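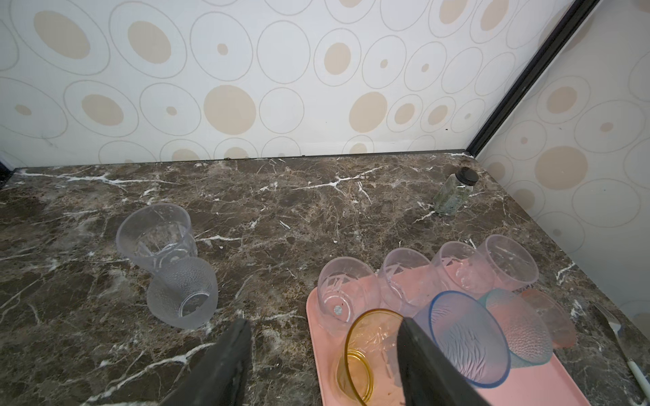

Nekard grasp planner, version 3, after a month on the cup job

Short version: good planner, annoying editor, buy it if you handle clear stuff. Longer version below, typed between runs so excuse the state of it.

What we do with it. Kitchen clearing, wrist camera only, two-finger gripper. Clear plastic cups, tinted cups, cups on their sides, cups leaning on each other, all going onto a tray or off it. Marble-look counters, patterned walls, the lot. Our old stack was fine on mugs and hopeless on anything you can see through. Depth just falls through the plastic and lands on the counter.

Setup. Half a day. The installer wants its own Python and sulks if it finds another one. Hand-eye calibration is a wizard now, finally, and it's quick: move, click, move, click, done. Mine came out good first go. Shivam Rajput did the second arm and had to redo his because he skipped the tool offset page. There's no warning if you skip it. There should be.

Perception. The reason to buy. It doesn't trust depth on transparent objects, it fits a rim and a base from the color image and works out the rest. Upright plain cups, near perfect. Cups on their sides with the base toward the camera, also very good, the base ring gives it something to hold on to. Frosted and dimpled ones better than I expected. Colored rims are a gift, it locks on to a blue or yellow rim right away.

Where it's weak: one clear cup overlapping another. It likes to merge them into one tall strange cup. You can turn up the split threshold and then it starts seeing two cups where theres one. I settled on 0.6 and live with it. Also pink cup on pink tray, low confidence every time, had to add a second viewpoint just for that. And busy walls. Circles on the wallpaper got proposed as rims until I drew a work volume. Draw the work volume first, save yourself the morning.

Planning. Fast. Approach directions are sensible, it goes for the wall of a tipped cup and not across the belly, which is how the old one used to crush them. Collision checking against the tray edge is a bit timid out of the box, drop the margin a little. I do wish it would replan mid-approach when a cup rolls. It waits for the motion to finish, then looks again. Defne Canpolat wrote a small watcher script that cancels the move if the rim shifts, took her an afternoon, works fine. Should be built in!

Control side. Force limit per object class, good. Thin plastic needs a low one and the default is set for something much tougher. Change it before your first grasp, I did not.

Numbers, since people ask. 300 grasps on our usual cup mix, old stack and then Nekard, same counter, same lights. Old one got 171. Nekard got 268. Most of the misses were the overlapping pairs and the pink on pink thing. Not a proper benchmark, just our bench.

The editor. Ugh. Behavior tree in the browser, looks nice, no undo past the last save. No search. Copy a branch and it loses the parameter names, so you get param_1, param_2 and a guessing game. I write the trees as text files now and only open the editor to look at them. Logs are great on the other hand, every failed grasp is stored with the camera view and the planned pose drawn on it. Most useful thing in the package after the rim fitting.

Price. $1,865 per seat per year, one arm each. Second arm is another $400. Support came from the Lallusdale office, answered same day twice, third ticket still open (the param names one, of course).

Compared to Prelska: Prelska has the better editor by miles and a simulator that doesn't fall over. But it wants good depth, and on clear cups there isn't any. If everything you pick is solid and matte get Prelska and be happy.

Pros: transparent objects, calibration wizard, failure logs, quick planner
Cons: editor, merges overlapping cups, no replanning mid move, defualt force limit too high

4 out of 5. Undo is promised for the April release. Would go up half a star for that.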